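The Sarnura Demonstration Station is a bench system for teaching manipulation tasks to a robot arm. An operator either guides the arm by hand or drives it by remote control, and the station records each attempt as one episode. It is supplied to university laboratories, training centers, and product teams by Nirnen.

## Work surface and props

The station is built on a white tabletop on which the arm and all task items share a single working area. The standard kitchen layout pairs a toaster oven with light, unbreakable dishes and toy food. Items may be moved between episodes so that the recorded set covers a useful range of starting positions.
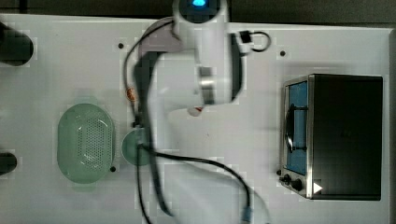

## Teaching modes

**Hand guiding.** The operator holds the arm and leads it through the task at normal working speed. This mode is recommended for first lessons and for short reaches.

**Remote control.** The operator works from the Honorato hand controller, seated up to 2 meters from the table. Gripper opening follows the trigger directly. Remote control is preferred for longer tasks, such as placing a bottle on a plate or moving fruit from one bowl to another.

Both modes write the same file format – episodes from each may be combined in one training set.

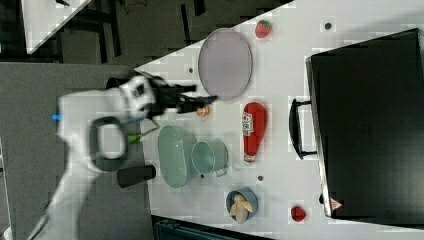 ## Views and recording

An overhead view covers the table layout, and a wrist view follows the gripper. The Mullus recording software keeps all views in step with the joint readings at 50 samples per second. Storage is provided for 400 episodes before export is required. 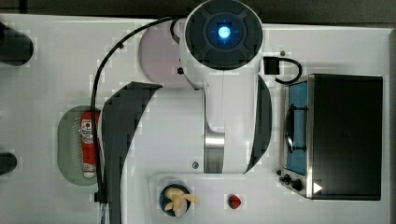
*Overhead view: ketchup bottle on the oval plate, toaster oven at right.*

Operators should review the wrist view before accepting an episode. Soft items are included in the prop set because they tolerate a firm grip and repeated handling,

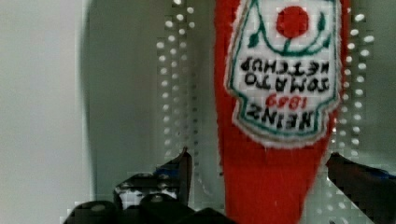 but they also change shape between the fingers, and an episode in which the item has slipped should be rejected and repeated. Rejected episodes remain in the log – they are left out of the export unless the operator marks them otherwise.

## Ordering and support

Order code: 2818. Training for new operators is led by Nithin Reddy and is held on Thursday. Requests for custom layouts should be addressed to Arsalan Swati, Applications Office, Nirnen.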